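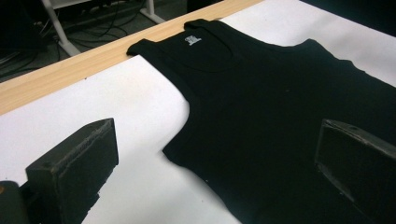
LONMONT, February

To all members of the Rurholm Romance Readers list:

The spring selection is "The Road to Trundedwood," a ranch romance of nearly 300 pages. Discussion opens Friday.

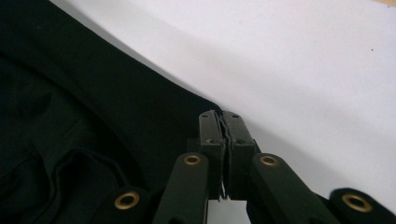
Black fabric on a white surface.

On Friday's schedule, a member wrote:

> Will the two epilogues be discussed with the last chapter?
> I have only the Sundqvist paperback, which prints one.

Both epilogues will be held over to week 4. Please mark spoilers in the subject line.

Rurholm List Office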